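Sorkside shared kitchen, set-up guide
Section 3: The oven (Siemens, under the worktop)

Last changed Nov 14, 2018. Replaces the sheet from August, bin that one if you find it.

Read this before first use. Hob and fridge are in section 4. Rice cooker has its own leaflet.

3.1 Before you switch on

1. Empty the oven. Trays, racks, oven gloves, anything left inside by the last booking.
2. Wipe the inside with a damp cloth. No scourers.
3. Put one rack back, middle level.
4. Wall switch for the oven on. If the panel stays dark, check the fuse box by the back door, then ring Kurian (number is on the fuse box lid).
5. Clock wrong? Set it now. Timer goes by the clock so it does matter. Clock steps are in 3.5.

Note: new seal was fitted by Kurian over the summer. Bit stiff still. Push the door till it's properly shut.

3.2 The panel

Left knob: what sort of heat. Right knob: how much. Readout gives the time first and the temperature next to it. Touch symbols are underneath, press with a dry finger, wet ones don't register.

The printed table on the cupboard panel over the oven is for the automatic programmes. Programme number, type of food, weight range. Leave it stuck there please, we have no spare.
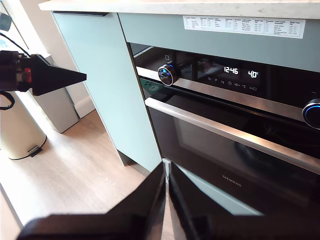

Fig. 1. Oven panel, readout at 40°C. Programme table on the panel above.

3.3 Heating up

1. Turn the left knob to the heat you want. Fan for most things.
2. Turn the right knob towards plus for hotter, minus for cooler. Go slowly, it jumps if you spin it.
3. Touch start/pause.
4. Wait. Don't go by the clock, use an oven thermometer if your recipe is fussy (there's a Vodix one in the top drawer).
5. Food in, door shut, set the timer.

For proving dough use 40 and cover the bowl with a damp cloth. For plate warming go a bit higher but stay under 100. Plates from the Favitz set only, the glazed ones crack.

CAUTION: the door glass gets hot. So does the trim round it. Keep children back, and don't hang tea towels on the handle while the oven is on.

3.4 Opening the door

1. Stand to one side.
2. Hold the handle in the middle and bring the door down a little way. Stop there and let the steam go.
3. Then lower it the rest of the way.
4. Gloves on, rack out, food onto a heatproof mat. Not straight onto the worktop.
5. Shut the door again between trays, otherwise you loose all the heat.

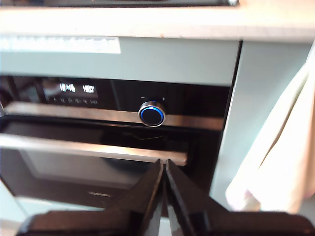

Fig. 2. Door part open, handle along its top edge. Plus/minus knob on the panel.

CAUTION: nothing heavy on the open door. No roasting tins, no leaning, no sitting. The hinges were 19 days on order last time and the kitchen was shut for baking all that while.

3.5 Timer and clock

1. Touch the clock symbol once for timer.
2. Right knob to set minutes.
3. Leave it alone, it starts by itself.
4. When it sounds, touch the clock symbol again to stop the noise. The oven is STILL ON. Turn it off at the left knob.

For the clock itself: oven off, hold the same symbol, right knob for hours, touch, right knob for minutes, touch.

3.6 Starting points

Tray of biscuits: 180, fan, middle rack.
Loaf, 600 g of dough: 220, no fan, drop to 200 after the first ten minutes.
Roast veg: 200, fan, turn once.
Lasagne: 180, foil on for the first half.
Sponge, two tins: 160, fan, both on the same rack, not touching.

All of these are for a heated oven. Add about 3 minutes if the dish comes straight from teh fridge.

Keep the worktop over the oven clear at the front edge when the door is going up and down. Rice cooker stays at the left, salt and pepper grinders further back. Bowls are fine to leave out if they're in use. 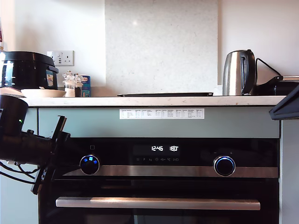
The loaf setting is too fierce according to one reader, Sorkside bread group, who starts at 210 and leaves it there the whole way through, and says the crust is better for it. Try both. We've left 220 in for now.

3.7 Finishing

1. Left knob to off.
2. Door open a hand's width until cool.
3. Wipe spills once it's cool, sugar first.
4. Racks washed, dried, back in.
5. Wall switch off if yours is the last booking.

Faults go in the red book by the door. Put the time and what the readout said.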